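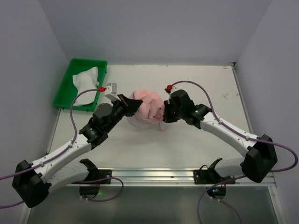

Recording cloth-folding demonstrations on a two-arm cell

This page covers recording folding episodes by teleoperation on the Virkton cell. It assumes that both arms have been calibrated and that you have an account on the Madell recording server. Training is covered separately.

1. Before you start

Wipe the tabletop. Marks that will not come off can stay, but log any new ones in the cell notebook. Check that each purple cable is seated in its clips along the white link and has enough slack for the wrist to turn fully in both directions. A cable that pulls tight near the end of a fold will spoil the episode and may loosen the connector.

Start the recorder and open the preview for every camera. If the fixed view has shifted against the reference overlay, correct the mount before recording. Do not correct it in software.

2. Set the start state

Each episode begins with the cloth crumpled. Pick it up by one corner, drop it near the centre of the table and leave it as it lands. Do not tidy it. Operators tend to drift towards easy starts after the first dozen episodes, and the trained policy then fails on anything bunched up.

If the cloth lands out of reach of either gripper, drop it again. Use one cloth per batch and enter its colour and size in the batch header.

3. Record

Press the pedal once to start. Wait for the tone, then move.

Bring both grippers in from the sides and keep the fingers low. Take hold of one layer where possible. If you catch two, release and try again within the same episode. Recoveries of this kind are useful and should be kept, up to 3 attempts per grasp. After that, press the pedal twice to discard.

Spread the cloth flat, fold it in half, then in half again. Move at a steady pace. Long pauses teach the model to pause, so plan the next grasp while the arms are still moving.

Press the pedal once to stop, with both grippers open and clear of the cloth.

4. Label

Mark each episode as success, partial or fail. Partial means that the cloth is folded but an edge is out by more than a finger's width. Do not delete fails; the filter removes them at training time.

5. Batch size

A batch is 50 episodes. Change operator between batches. The first usable policy needed 200 episodes, and performance on unseen cloths was still poor at that point.

Known problems

Batch 123 has the left and right wrist streams swapped. Use the corrected index.

If one arm lags behind its leader, stop the recorder, return both arms to rest and restart the left driver first.

Corrections to Romain Huet or Kavinda Sikder.

Last updated: 12 January 2021

Search the guides Enter keyword Go

Contact | © Vudville Robotics | Back to top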